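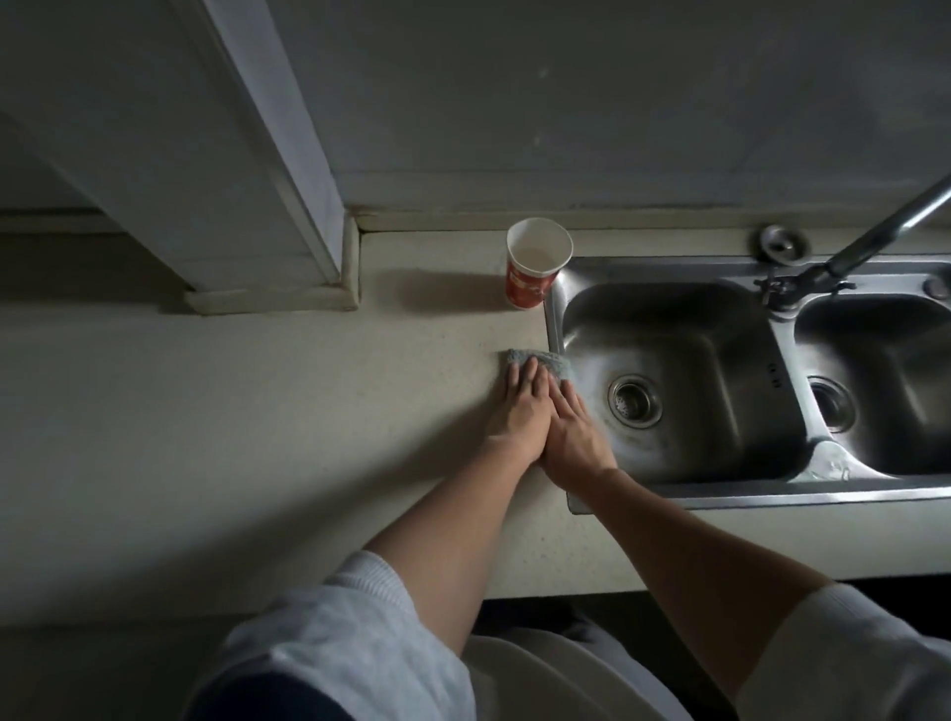
Declan Daly told me he'd expected the robot to take the wiping off him first, and he was a bit put out when it took the trays instead. Fair enough! I'd have guessed the same, and I think we even hinted at it in the bid.

So, where we are in May. The tray-return robot at Handberg has been running for 3 weeks on the lunch shift and now clears 200 trays a day, most of them without anyone stepping in. It still sulks at the ramp by the back door (Anghel are sending a new wheel set, no charge to the grant). The small kitchens upstairs stay with people. Worktops, sinks, drinks poured for visitors, all that is done by hand, and we've stopped pretending the next phase will change it.
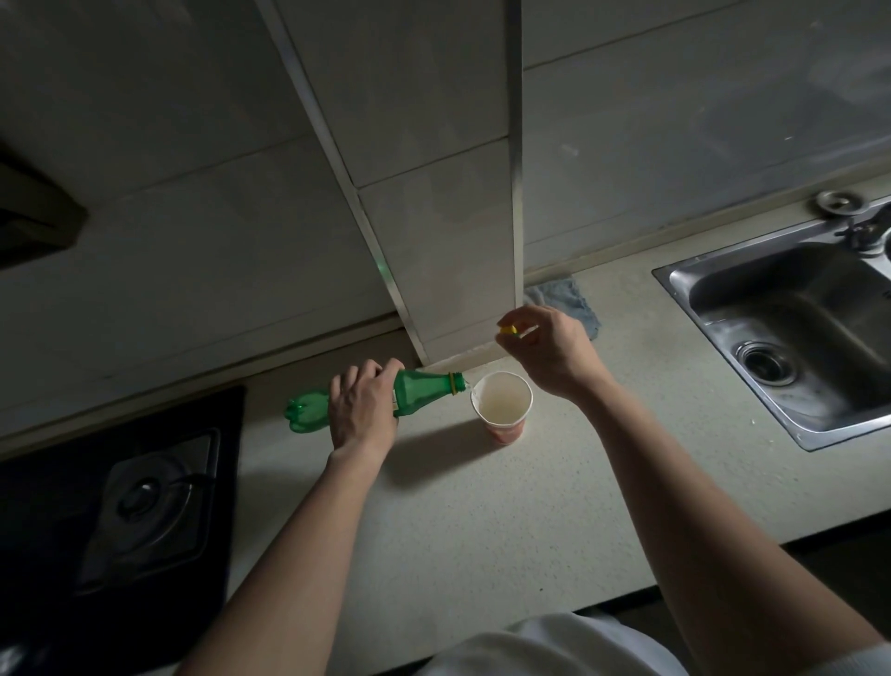 What has changed is the day itself. Ingeborg Eichhorn used to lose 30 minutes every afternoon to pushing trolleys, and she now spends them up in the kitchens, where she says she gets to finish a job before starting another. Two of the team miss the walk and the chat that went with it, so we've put a shared tea break in at three o'clock. Nobody's hours have been cut, as promised.

Still to sort: the rota, which was written for the old way of working, and a second training morning for the Tirby crew. I'd also like to move £200 from signage to training if you're happy with that – could you let me know?

Iveta Kubíček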